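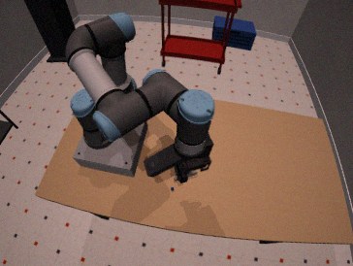
Sotiris Gavalas
Short thread on grout haze, after one too many messages about it. Haze is the thin cement film left on tile when the wash water dries. It is a residue problem and wiping it with a dry towel mostly moves it.

Sotiris Gavalas
Check the water first. Two buckets, one for rinsing the sponge, one clean. I change both every 30 minutes on a porcelain floor. The sponge should be damp - if it drips, it pulls pigment out of the joint.

Sotiris Gavalas
Wipe diagonally to the joints, one pass per sponge face. A second pass with the same face puts the film back.

Sotiris Gavalas
If haze has set, wait for the cure time on the bag before using any acid cleaner. Pre-wet the joints. Test in a closet. No acid on marble or limestone at any strength.

Sotiris Gavalas
Sorcha MacKinnon asked about epoxy grout. Different chemistry. Acid does nothing useful there. Use the maker's own remover, and use it the same day.

Sotiris Gavalas
Last one. Sealer over haze locks it in. I stripped 700 square feet in February for exactly that - 12 hours on my knees with a nylon pad.

© Sotiris Gavalas | Contact | Back to top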